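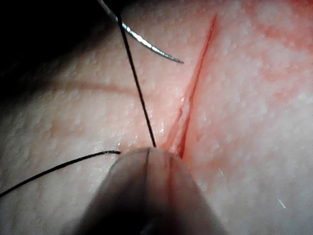
Your skin is the biggest organ you've got, and it never takes a day off. Most of the time I forget mine is there at all, until I do something silly with a tin lid. If you look really closely at a surface like the one here, it's bumpy and grainy all over, and a cut through it can be a very thin line at one end and a little open slit further down, with bright red inside. A gap like that is a problem for a living body, and it has some very clever ways of sorting it out!

## First, plug the leak

When you cut yourself, tiny blood vessels get broken and blood comes out. Your body wants to keep its blood, so the vessels squeeze themselves narrower straight away. Then the platelets turn up. Platelets are teeny bits of cell that float about in your blood doing not very much (lucky them) until there's a hole to fill. They go sticky and clump together, and a stringy stuff called fibrin grows across them like a net. Plug plus net makes a clot. When the top of it dries out, you've got a scab.

Please don't pick it. I picked every single scab on my knees when I was at school in Pelside, and I've still got the marks.

## Next, tidy up

Have you noticed that the skin near a cut goes pink, warm and a bit puffy? Extra blood is flowing there, and it's carrying white blood cells. They gobble up germs and bits of dirt. You can help them by washing the cut under the tap and asking a grown-up for a clean plaster.

## Then the building work

Now your body makes new skin. Cells called fibroblasts (say it "FY-bro-blasts") spin out collagen, a tough, stretchy material that fills the gap from the bottom up. Skin cells creep in from both sides across the top until they meet in the middle. A little scratch can be done in a few days. A deep cut takes a lot longer, and the new skin goes on getting stronger for months.

## What are stitches for?

The cells can only creep slowly, so a wide gap is hard work for them. Stitches hold the two edges close together, and then there's much less space to fill. My friend Seraina Haslinger had some in her chin last May after falling off a scooter. The doctor numbed her chin first, and she says the worst bit was keeping still! Some stitches get snipped out later and some dissolve by themselves.

Seraina has a small pale line there now. It's a scar, and it's made mostly of collagen. Hairs don't usually grow on a scar, so have a look at yours if you've got one.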